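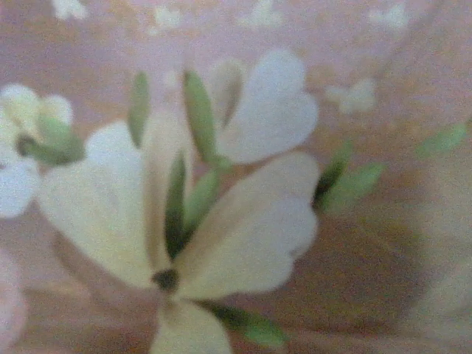 Nuria Barroso

Questions I get about the Flevaven wrist camera kit

What do I get in the box?
The camera, a clip-on bracket, a short cable and a bag of 14 screws. You'll use four of them. The rest are for other arms, so hang on to them!

How close can it get before things go soft?
Not very close. Big shapes still come through fine – you can tell a white flower from a pink background and pick out the green leaves – but the outlines blur and you'll get grain in the plain areas. If you want to read small print on a label, I'd get the close-up lens from Caltum.

Can I change the focus?
Yep, by hand. There's a little ring at the front, and it's stiff the first few times. No autofocus, and Pandeo tells me it isn't coming before July (I did ask, twice).

Will it work with my arm?
If your arm takes the Bataineh plate, it bolts straight on. Mine does, so that's the only setup I can really vouch for. For anything else, send me the model number and I'll look it up.

How heavy is it?
175 grams with the bracket. I had to slow my arm down a touch, but I was already close to its limit.

What does it cost?
I sell the full kit for $1,838, or $1,384 without the software license. Shipping is extra and I quote it once I know where you live.

Can I send it back?
Sure, within 14 days, as long as the cable hasn't been cut. Drop me a line first so I can give you the right address.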